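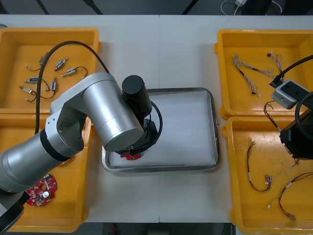

Left arm with a small red board over the tray. Solenoids and harnesses still in the yellow bins.

Home Boards New posts Search Log in

Teaching two arms to lay out a kit: by hand or from the controls?

solderandtea
2018-02-12

Hello all, long-time reader, not much of a poster. We've got a pair of arms on a bench at work (Trenitz, small place, we put together control units and do a fair bit of repair) and I've been given the job of showing them how to lay out a kit. So that's parts out of the yellow bins and onto the white liner in the tray, one of each kind, laid flat and not on top of each other. Sounds like nothing! It's eating my life.

The parts are small circuit boards, little solenoids with their wires on, and wire harnesses. So far I've done everything by remote control. I sit with a pair of small copy arms, one for each hand, and whatever I do with those the big ones do. It gets recorded, then the software has a go at learning from the lot. I've been at it three weeks and I've got 459 recordings saved, of which I'd say the boards are lovely, the solenoids are all right, and the harnesses are a dog's breakfast.

My boss thinks I should drop the copy arms and just take hold of the real ones and push them through the moves. He did that years ago on a different job and swears by it. I'm not so sure. Has anyone done both on bits this small? And does anybody have a trick for harnesses, because I grab one and two come up.

pegboard_dan_not
Snap on the harnesses. I don't have a trick, I just came in to say I feel seen.

lowgear
I've done both, and for your job I'd stay on the controls. When you're holding the real arm you can feel everything, lovely, but your own hands and sleeves and half your head are in the camera's view the entire time. Then the arm has to do the job without you there and the picture looks nothing like what it learned from. We had that on a packing job and it was hopeless until we went back to remote.

Also you've got two arms. Pushing one about is fine. Pushing two about at once and working both grippers is a circus act.

oldbench
Going to disagree with lowgear a bit. Hand guiding is still the quickest way I know to get a decent move in, if the parts are always in the same place. Put your boards in a rack with slots, take hold of the arm, show it the slot, show it the tray, done before lunch. You don't need hundreds of recordings for that. I do wonder why people tip parts loose in a bin and then ask a computer to sort out the mess.

solderandtea
Fair, but they aren't always in the same place, that's the whole point of it. They get dropped in the bins however they come. The solenoids especially, the wires go in every direction and one will be lying nose down and the next on its side. A rack would be another job for a person to do, and that person would be me.

oldbench
Then I'd price up the rack before I'd price up another three weeks of you waggling copy arms. Not having a go, I just think it gets skipped over.

lowgear
A rack for harnesses though? Come on. How would you even rack a floppy thing with plugs on the end.

oldbench
Hang them on hooks. People have been hanging harnesses on hooks since before I started.

cableknitter
Harness person reporting in :) Hooks work, but only if somebody is hanging them all the same way round, and the ones I see never are.

OP, a question. Where are you grabbing? When I was new on the remote gear at Grendeta I went for the middle of the bundle every time, as you would with your fingers, and I picked up its neighbour more often than not. What sorted it for me was going for the plug end. The plug is stiff and the gripper has something to close on. Then lift slowly, straight up, a good way up, and stop. Just stop and let it dangle. If there's a second one hooked on you'll see it, and you can give a small shake over the bin. Do the shake the same way every time or it learns a sort of nervous twitch.

solderandtea
Middle of the bundle, guilty as charged. I'll try the plugs tomorrow. The twitch is real by the way, ours does a little wobble over the solenoid bin and I know exactly where it got that from. It's me, thinking.

cableknitter
Ha! Yes, it copies your dithering. Decide where you're going before you press record. I used to look at the bin, pick my part, say it out loud (felt daft) and then start.

nightshift_nell_no
Do you keep the bad ones? I mean the recordings where you fumble it. We have a proper row about this at ours. Half of us delete anything with a drop in it and the other half say leave it in so the arm learns how to get itself out of trouble.

lowgear
Delete. If you drop a part and the recording ends with it on the bench, you've taught it to drop parts on the bench.

cableknitter
Keep, if you picked it up again and finished the job! Those are gold. Bin the ones where you gave up. I'd go as far as making a few on purpose, set it down badly at the edge of the tray and then go back and fix it.

oldbench
Making mistakes on purpose, I've heard it all now.

cableknitter
You'd teach an apprentice how to get a crossed thread back off, wouldn't you?

oldbench
I'd teach them not to cross it. But all right, point taken.

nightshift_nell_no
So that's one of each then, and our row carries on. Cheers.

manual_override
Bit of a different angle. Are you using both arms for real or is one of them just sat there while you work the other? We had Flulteo on our line before Christmas (started in December, packed in by the new year) and our trouble was that whoever was on the controls was right-handed and the left arm hardly moved. Then when it was left to run, it was dreadful at anything on the left side. You need to share the work out.

solderandtea
Good question. I've split it down the middle. Boards and solenoids are in the left bins so the left arm does those, harnesses are on the right so the right arm does those. I thought I was being clever, but reading this I suppose my right arm only ever sees the hard stuff. And I've only ever used one at a time, come to think of it.

manual_override
I'd let both of them have a go at the tray together now and then. Left arm holds one end of the harness down on the liner, right arm lays the rest out. A long harness won't lie flat with one gripper whatever you do, it springs back up.

lowgear
Agreed on holding one end down. Don't swap the bins about halfway through though, or if you do, keep those recordings in their own folder. We mixed two layouts and it took ages to work out why it had gone vague. It was reaching for a point halfway between two bins.

solderandtea
That would explain something I've seen, it sometimes hovers over the gap. I did shift the bins once, early on, to get a chair in. Oh dear. Off to look through folders.

pegboard_dan_not
How long is each recording, out of interest? Mine go on forever.

solderandtea
A board is around 9 seconds when I'm awake. A harness can be a minute and a bit, with swearing. No sound on the recordings, thankfully.

cableknitter
A minute is too long! Have fewer in the bin to begin with. Put one in on its own, get a nice clean set, then add another, and build up from there. You learn it faster too, never mind the arm.

oldbench
Now that I do agree with. And I still say try hand guiding for the boards, if only to get your boss off your back. Flat part, flat tray. Give it an afternoon.

solderandtea
Deal, I'll give it an afternoon on the boards and keep it well away from the main lot. Plug ends from tomorrow, one harness at a time, and the bin-moving recordings are getting pulled out tonight if I can find which they are.

One last thing before I log off: what do people do about the wires on the solenoids? I've been gripping the body and letting the wires go where they like, but they trail over whatever's next to it on the liner.

manual_override
Body's right. Bring it in so the wires drag behind and set it down facing the way you came. They mostly follow.

lowgear
Or have the other arm tuck them in, if you fancy another three weeks of it.

nightshift_nell_no
Following for the solenoids, we've got the same thing with small motors and our tray looks like spaghetti by the end.

Recent in this board
Manalo gripper pads: which ones don't leave marks?
Copy arms drifting after a long session
How high to hang a camera over a parts tray
Best tray liner for small shiny parts
Wrist sore from the controls, anyone else?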